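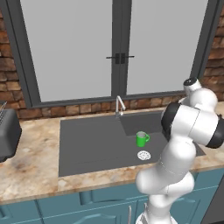 Last updated: September

Hello Asabe, and hello to whoever else at Moges ends up reading these!

I promised you something shorter than last time, so I'll start with the gripper question, as that's the bit your money has mostly gone on. We've now run both the Torkby two-finger and the Gasora three-finger through the mug-in-sink task in simulation, 1,000 attempts each per controller. With two controllers that makes 4,000 runs in all, and Yaroslav's office was very warm while it happened.

The Torkby is ahead. I didn't expect that, and I said so quite loudly in the spring, so please enjoy it. My money was on the Gasora because three fingers around a mug sounds like the sensible thing to do, and on an open worktop it is. Put the mug upright in a sink, though, with a tall gooseneck tap arching over the back and the arm coming in from the side, and that third finger has to go somewhere. Far too often it went into the tap. Yaroslav has logged every one of those as a collision even when the mug came up perfectly well afterwards, which I argued about for a bit and then gave in on (he's right, a real tap costs money).

The handle matters more than we'd allowed for. With the handle turned towards the arm, the two-finger can either pinch it or go over the rim, and the old controller dithered between the two. You'd see the wrist swing one way, stop, and swing back. Bohdana rewrote the part that scores the grasps so that it sticks with its first choice unless something gets a lot worse, and the dithering has nearly gone. We're calling the new controller Tita. It plans a bit more slowly than the old one, and I'd like to get that down before we put it on hardware.

Things that went less well. The drain cover gave us a silly fortnight. It's round and pale, and so is the inside of the mug, and the simulated depth camera sits at an angle where one is nearly in front of the other. The detector kept offering us the drain as a second mug. Anežka fixed it in the end by feeding in views from a second camera position, but that means we need two cameras on the real bench and I'd only budgeted for one. The bracket we've got will take both, so it's the camera itself and a cable. I'll send the quote separately.

We also lost some time to the sink. Ours is dark and flat-bottomed, and the contact settings we'd copied over from the worktop tests let the mug skate about when a finger nudged it. Zlata has redone those by hand. I'm happier with them now, but I wouldn't swear to them until we've pushed a real mug around a real sink, and I'd ask you to read the Gasora results with that in mind. Some of its failures were mugs sliding off.

Next up: 23 different mug shapes, Tita only, both grippers. After that Yaroslav wants to move the handle round in steps of 10 degrees so we can see exactly where the pinch stops working. Zlata is getting the bench ready in the meantime, and the arm mount needs redrilling.

Two things I need from you, please. One is a yes or no on the extra camera. The other is whether we may keep the Gasora until the mug shapes are finished, as the loan paperwork has your name on it and they've started emailing me.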